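Subject: Re: Kasano scalp line, salon pricing

Lai-ching Mok wrote:
> Kasano says salons that switched saw 18 percent more retail sales.
> I'd stock it by March.

I'd wait. Eighteen percent of what? 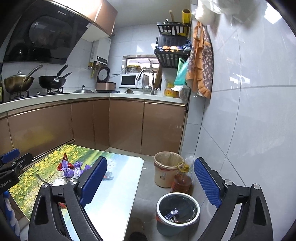 Who paid for the trial? Kasano did, in 14 salons it picked.

Before anyone orders:

1. Ask for the returns figure. Clasanley never gave us theirs.

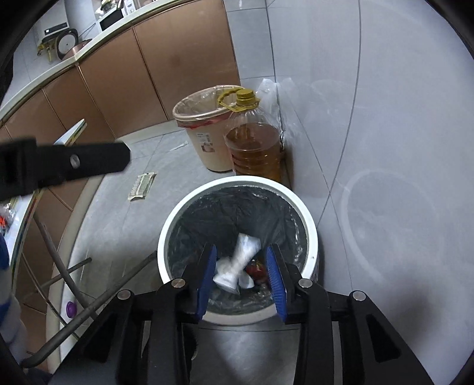

2. Get the opening order in writing. Mine was quoted at 6 cases — too many for two chairs.

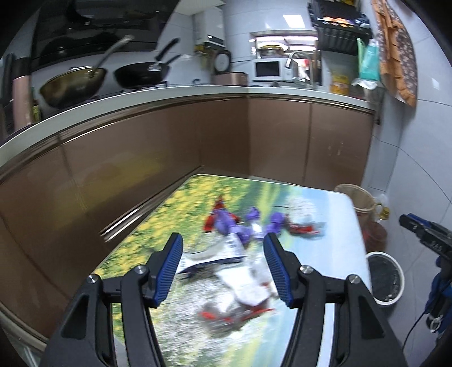

And that was before shipping, so I'm staying put for now.

Cuiping Yu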